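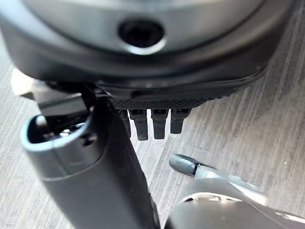

Dark grey plastic housing with a round recess and a knurled strip along the lower edge.

Drawer dishwasher

A drawer dishwasher is a household dishwasher in which the tub slides out from the cabinet on runners, in the manner of a kitchen drawer. It is loaded from above. The more common type has a door hinged at the bottom and racks that roll out over it. Drawer machines are sold as single units, which take up the space of one deep drawer, and as double units, in which two tubs are stacked and can be run separately.

Design

Each drawer holds a complete tub with its own spray arm, filter and rack. Water and power reach the tub through flexible hoses and a cable, which must fold and unfold each time the drawer is opened. In most models these are held in a jointed guide at the back of the cabinet. A lid inside the cabinet comes down on the tub when the drawer is shut and forms the watertight seal. The lid is usually moved by small motors, although some early machines used a lever.

The rack is made of coated wire. Tines hold plates upright, and on many models the tines fold flat to make room for pans. As the tub is shallower than that of a full-size machine, large dinner plates may have to be placed at a slant.

History

Machines that washed dishes in a sliding tub were proposed several times before any sold in large numbers. The main difficulty was the seal. A hinged door presses against a gasket in one movement, but a drawer moves sideways to its lid and would wear a fixed gasket quickly.

The Barkby company showed a trial machine with a lifting lid, designed by Noreen Kinsella and Brendan Hennessy. It made 206 of them, mostly for holiday flats, and then gave up the line. Its successor, Mellor, returned to the idea with motor-driven lids and sold single drawers for use beside the sink. The town of Zustdale, where Mellor had its works, keeps one of the Barkby machines in its local museum. It can be seen on Thursday afternoons.

Use

Loading is similar to that of other dishwashers. Dishes are scraped, but need not be rinsed. Dirty surfaces should face the spray arm or lean towards it, and bowls should be set at an angle so that water does not pool in their bases. Cutlery goes in a basket at one side of the rack.
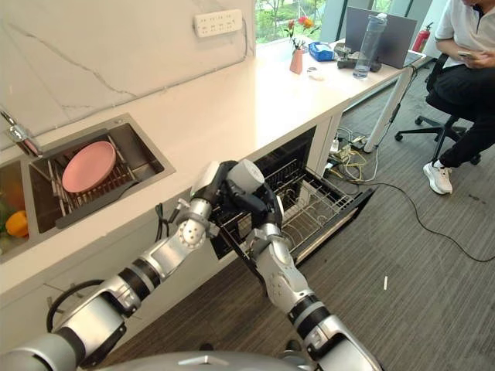 Long-handled tools such as ladles are laid flat across the top, and they must not stand higher than the rim of the tub, where they would foul the lid. Tall glasses are the usual cause of a lid that will not close.

Most models offer a heavy wash at 70 °C for pans, a normal wash, and a quick wash of 35 minutes for lightly soiled glasses and cups. A single drawer uses less water per cycle than a full-size machine, but takes fewer dishes, so the saving depends on the household. Small households tend to gain most – the drawer fills in a day or so and is not run half empty.

Installation and access

A single drawer can be fitted directly under the worktop, which reduces bending. For this reason the type is often chosen for kitchens used by older people and by wheelchair users. The runners need a level cabinet. If the cabinet leans forward, the drawer may creep open when unlatched.

Care

The filter lifts out from the base of the tub and is rinsed under the tap. The lid seal should be wiped from time to time, as grease and crumbs gather in its folds. In hard-water areas, limescale builds up in the holes of the spray arm and can be cleared with a thin stick or by soaking the arm in vinegar. 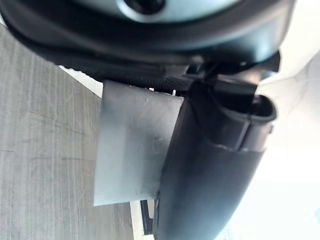
Can both drawers of a double unit be run at the same time?

On most models they can, and each may be set to a different programme. The drawers share a drain, so one may pause for a short while as the other empties.

See also

Dish rack
Kitchen cabinet
Rinse aid
Water softening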